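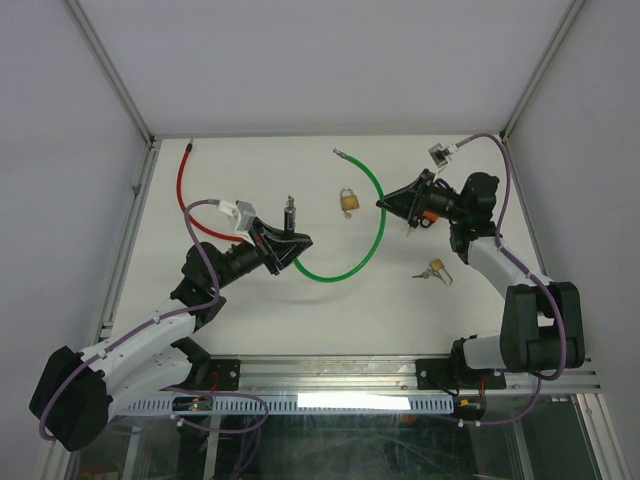
Stitine Cables
Frequently Asked Questions: Coiling, Storing and Caring for Your Cable
Last updated 11 June 2019

My new cable won't lie flat. Is it defective?
No. A new cable holds the curve it was packed in. Lay it out on a table or a clean floor at full length and leave it overnight. Most of the curve will be gone by morning. Don't hang a weight on one end to speed it up.

How should I coil it?
Start at one connector and let the cable make loops the size it wants to make. Turn it slightly between thumb and finger as each loop goes on. If a loop flips into a figure eight, let it go and lay it again — forcing it flat puts a twist in the jacket that stays there. Don't wrap it around your hand and elbow.

How small can the loops be?
For our standard cable, no smaller than six inches across. For the heavy jacket, use ten. Short cables can be stored as a single open curve if you have the shelf space.

What should I tie it with?
The cloth strap that comes in the bag. A strip of hook-and-loop tape works too. Plastic zip ties are fine for a permanent run if they are left loose enough to slide, but we don't recommend them for a cable you coil and uncoil. Rubber bands dry out and stick.

Which colors do you carry?
Green, black, gray and purple. The colors are for telling cables apart and have no effect on how they perform. Green was out of stock in March and is available again in all lengths.

Can I get a cable longer than 40 feet?
Not from the web store. The Polport shop makes longer ones to order. Call first, as they need a day or two.

How do I clean the jacket?
Unplug both ends. Wipe along the length with a damp cloth and a drop of dish soap, then wipe again with plain water and let it dry before coiling. Keep solvents off it. Brake cleaner and nail polish remover will both cloud the surface.

And the metal connector?
Use a dry cloth on the outside. Dust inside can be blown out with a hand bulb. Do not put oil or contact grease in it.

How do I unplug it without damaging it?
Hold the connector and pull straight back. Pulling on the cable itself is the most common reason we see one come back for repair. If it feels stuck, check for a latch or a locking ring.

How many times can it be bent?
The standard cable is rated for 2,000 bends and the Boychuk series for 4,000, both at the minimum loop size given above. Tighter bends shorten that a good deal.

There is a kink near the end. Can I keep using it?
Straighten it by hand and look at the jacket. If the surface is smooth and the connector is tight, go ahead. If you see a split, a white stress mark or any bare metal, stop using it. We can cut back the damaged part and fit a new end, which leaves you with a slightly shorter cable.

Do you repair cables bought at Gakby?
Yes, if they are ours. The name is printed on the jacket near one end. Bring or mail the cable with the receipt if you have it. Without a receipt we charge for the connector.

Where do I send it?
Use the repair form under Contact and put the form number on the outside of the package. Please coil the cable loosely and leave the strap on.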